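Search this site Search

Robot Cell Technician (Maintenance and Set-up)
Irkport, Clilell site

Irkport seeks a technician to look after the Tamisa handling cell. The cell runs a two-finger gripper with a wrist camera, and a fixed routine with a plastic tray and white balls is used after every service.

Duties
Inspect the ridged inner faces of the fingers and replace worn pairs. Reset finger alignment and jaw opening. Recalibrate the wrist camera after any change of fingers. Keep the service log and the stock of 140 spare parts.

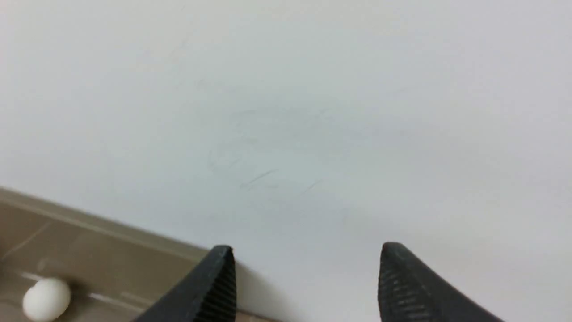
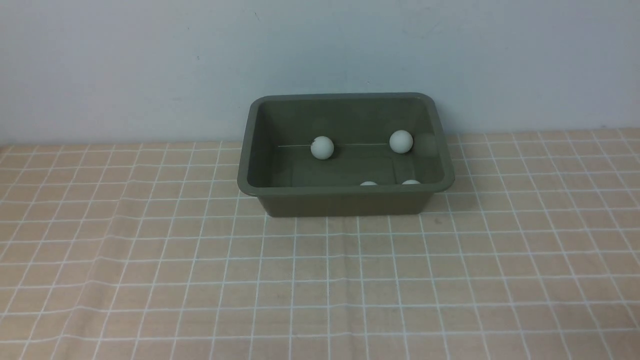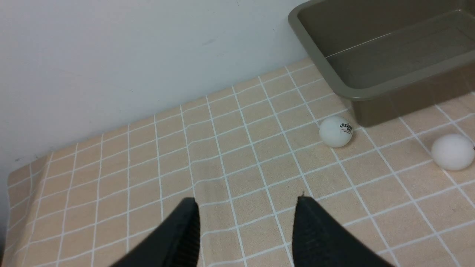
Tamisa cell: jaws open at the tray (first picture), tray with four balls (second), two balls on the gridded cloth (third).

Requirements
At least 3 years' work on electric grippers or small arms. Able to read wiring drawings and trace an encoder fault without supervision. Experience of the Leiva controller is useful but training is given.

Shifts start at 7 am, with one late shift in 4. Post begins in August. Apply with CV and quote reference 819.

Share 3 Comments 0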